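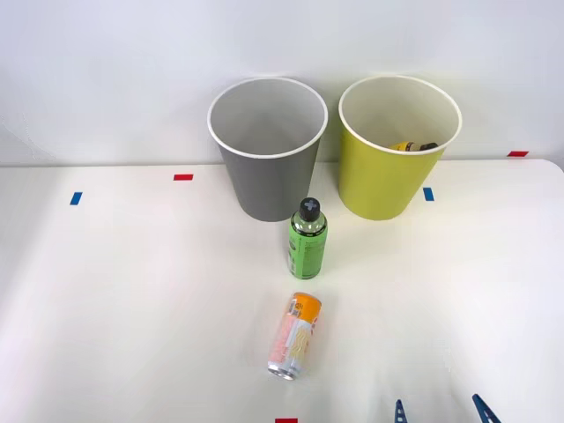 Practicing vocals at home without driving the house crazy: what works and what doesn't

May 2021

If you sing at home, sooner or later you start looking into ways to make the spare room sound better and leak less. I have tried most of the popular tips in a small bedroom with thin walls, and I don't trust most of them.

Egg cartons. No. They are thin paper, they catch dust, and a loud chorus goes straight through. The most they do is dull a bit of the hiss at the top, and you can get more than that by leaving the closet open with clothes in it.

Foam squares. The Celen pack I bought said "soundproof" on the front. Foam can cut echo inside a room. It will not keep your high notes away from the person sleeping next door. If you still want some, put it on the wall you face when you sing and skip the corners until you have heard the difference for yourself. The sticky pads pulled paint off my wall in January, so hang it from a strip of wood on two nails.

Heavy blankets. These I will defend, within limits. A thick moving blanket behind you takes the ring out of a recording. A thin fleece does very little, whatever the videos say. Wash it first or the room will smell like a garage.

The door. Most of the sound that bothers other people goes under it. A rolled towel costs nothing and beat the Trakix door seal in my house, though the seal may do better on a door that hangs straight. Mine doesn't.

Vocal booths that sit on a desk. The Rolland one was $229 and I sent it back. My voice sounded boxy in it, and I kept bending down to reach the opening, a bad way to sing anything. A closet full of coats sounded better to me.

Steam and humidifiers. Dry heat is hard on a throat, so I do run a humidifier in winter. I would not pay extra for a "singer's" model. The Unon I use is a plain bedroom one. Empty the tank every day and wipe it out, and keep it well away from the microphone and any sheet music you care about.

Cleaning a microphone. Unscrew the metal grille if yours comes off, wash it in warm water with a drop of dish soap, and let it dry overnight before it goes back on. Never spray cleaner into the mic itself. Check the manual first, as some grilles are glued.

Before you buy anything, record the same verse in 2 rooms and play both back on headphones. I was ready to spend another $100 on panels when I did this. The hallway won, and I sing there now, facing the coat rack.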